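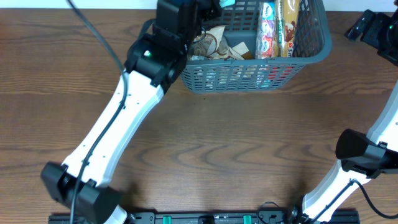
How long can I keep a parcel at the Fikbridge pickup counter?
We hold parcels for 10 days after the arrival notice goes out. After that they go back to the sender.

Can someone else collect it for me?
Yes. Give them your notice number and a signed note.

What do I need to bring?
A photo ID and the notice, on paper or on your phone.

Is there a charge?
Pickup is free. Holding a parcel for 7 extra days costs $2.24, paid at the counter.

Related items
Parcel sizes and weights
Sending from Randora
Doltura counter hours in July
Change your address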